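Grutex
Software Engineer, Grasp Planning and Perception
Full time, on site, Padside laboratory

The Grutex manipulation group invites applications for a software engineer to work on bin picking. The position reports to Kyung-tae Jang and is open from August.

The successful candidate will maintain Drenutell, our in-house grasp planner, and will share responsibility for the perception code that supplies it with object poses. Much of the work concerns mixed items that lie close together or have shiny surfaces – cases in which depth readings are least reliable. The planner is tested against a library of 1,000 recorded bins, and changes are then run on the arm.

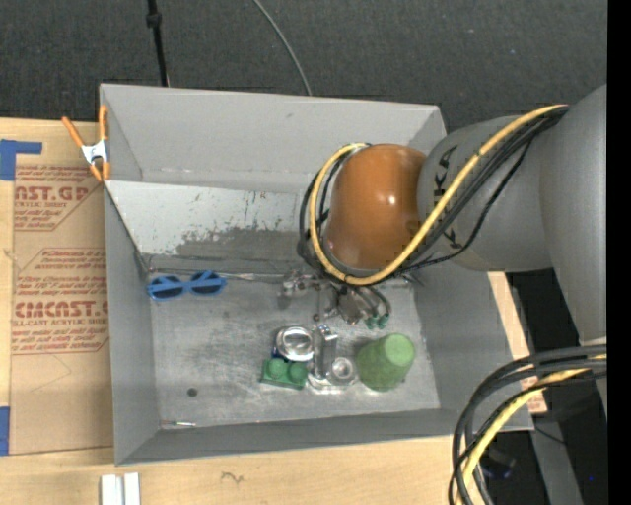

Robot arm and gripper over a metal-floored bin holding sunglasses, a green toy block and other small items.

Applicants should have a degree in computer science, engineering or a related field, or equivalent work experience. Strong C++ and Python skills are required, together with practical knowledge of motion planning or point cloud processing. Experience with collision checking for arms that carry external cables and hoses is desirable.

The position includes 30 days of paid leave. Some evening test runs should be expected before each Drenutell release.

Please send a resume and a cover letter of no more than 600 words to the Padside office, marked "Planning and Perception". A code sample may be included – applicants should state which parts are their own work.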